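Household Batteries Deserve a Place in the Curbside Program
Last updated: Sep 14, 2024

The Hendine town council will soon decide whether to renew its waste collection contract on the present terms. Those terms cover paper, glass, metal cans and yard waste. They say nothing about used household batteries, which residents are still expected to carry to the depot on Lefèvre Road. The council should correct this omission before it signs for another five years.

The depot is a sound facility, and its staff do their work well. It is also open only 6 hours on each of its operating days, and it stands beyond the last bus stop. A resident without a car must walk along a road with no sidewalk to hand over a few spent cells from a flashlight. Many will put them in the kitchen trash instead, and it is difficult to blame them.

The consequences fall on the collection crews. Certain batteries, the rechargeable kinds in particular, can catch fire when they are crushed in a truck. In August a load had to be emptied onto the shoulder of the Darnel road while firefighters put it out. The cost of that morning was charged to the general fund and will be paid by every household in town, including those that had sorted with care.

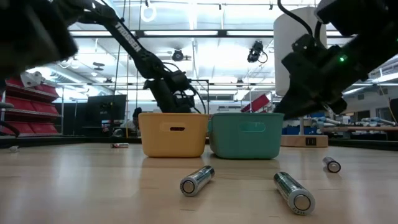

Opponents of a curbside service point to its price. Faustine Gaillard, who represents the east ward, has argued that the money would be better spent on longer depot hours. Her concern for the budget is proper. Longer hours, however, would help mainly those who already make the trip, and would leave the distance exactly as it is.

The neighboring town of Plarkon has taken a more practical course. It began with 170 households on three streets, supplied each with a small sealed bag, and collected the bags once a month with the paper. The arrangement required no new truck. Hugo Perrin, who manages the Plarkon service, told our council that the bags cost 50 cents each and that the crews had asked for the trial to be extended.

Hendine should adopt a similar trial, with clear printed instructions on taping the ends of batteries and on keeping damaged ones apart. The contract should also require the collector to report each year on fires and on the weight of batteries recovered, and those reports should be published.

The draft contract is available at the town clerk's office, where written comments are being accepted.

Related items
Depot Hours and the East Ward Bus
What the New Collection Contract Leaves Out
Yard Waste: A Second Look at the Fees
Letters on the Darnel Road Fire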